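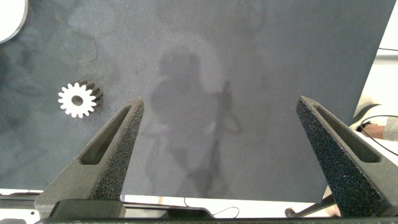

I went to the Drukis open afternoon in April expecting to be talked at, and I was. The company makes a wristband called the Todard that is supposed to let you control your phone, your lights and your music by barely moving your fingers. No screen, no voice, no tapping. You twitch, it reads the twitch, and the kettle goes on. That's the pitch, anyway.

The place is upstairs from a tile showroom and you have to ring twice. About 40 of us had turned up, mostly students and a few people with lanyards from other companies. Ezequiel Barrios, who looks after the hardware side, did the welcome. He told us the band can recognise 378 separate gestures. I asked how many a normal person could remember and he laughed, then moved on to the next slide.

The live demo used five gestures. Five is a sensible number and I'd have had no quarrel with it if the banner behind him hadn't said 378 in letters as tall as my forearm. He dimmed a lamp, skipped a song, answered a call and declined a call. The fifth one, which was meant to scroll a page, took three goes. On the second go the lamp came back on.

We were then split into groups and walked through the rooms. My group got Ashraful Howlader, who works on the software and was the best part of the visit by a fair margin. He answered what he was asked. Does it work if you're carrying groceries? Not very well. Does it work in the cold? They'd like to do more testing. Does it send anything back to the company? Yes, unless you turn that off, and the setting is three menus down. I'd like to see that setting moved to the front before anyone pays for this thing, and I told him so. He wrote it down, for whatever that's worth.

He also said the training data came from 3487 recorded sessions. It sounds like a lot. When I asked how many different people that was, he didn't have the figure on him. Plenty of the same wrists could be in there over and over, and a band that has mostly learned the wrists of its own staff is going to struggle with my mum's.

I did get to wear one. It's lighter than I expected and the clasp is good. The setup took a bit under ten minutes, during which I made a fist whenever the tablet told me to. After that it caught my pinch nearly every time and my wrist flick maybe half the time. It also paused the music when I scratched my ear. The woman after me had much better luck, so take my results as one person's go on one afternoon.

Battery life is quoted as two days. The bands on the trial table were all plugged in between turns, so I can't tell you anything about that.

Price came up at the end. Barrios said it would be "competitive with a decent watch", and a bloke near the back asked which watch. We didn't get a model or a number. Orders are meant to open later in the year through Zaler, who'll be handling returns as well. I'd read the returns page closely before putting a deposit down.

Parking is hopeless, by the way. If they run another one, take the tram and eat beforehand. The biscuits were gone by half past three.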